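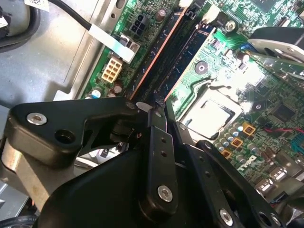 Unit 3: Memory and storage

Main memory holds the data a program is working on. It loses its contents when the power goes off. Storage keeps them, but takes longer to reach.

Prefixes: 1 kilobyte = 1000 bytes, 1 megabyte = 1000 kilobytes. Older books use 1024 for both.

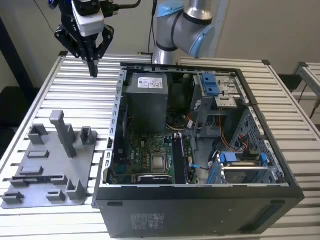 Desktop tower on its side, panel removed.

The cache sits between processor and memory. Most processors have at least 2 levels.

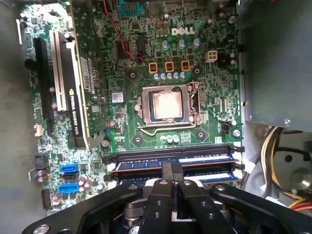
Asked last term whether a bigger cache always makes a program faster, one student said no, it depends how often the same data is used again. Keep that for the worksheet.

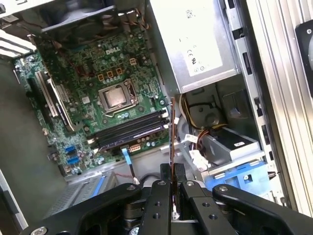
Reading for next time

Orko handout, pages on virtual memory. Bring the Faltel worksheet, completed in pen.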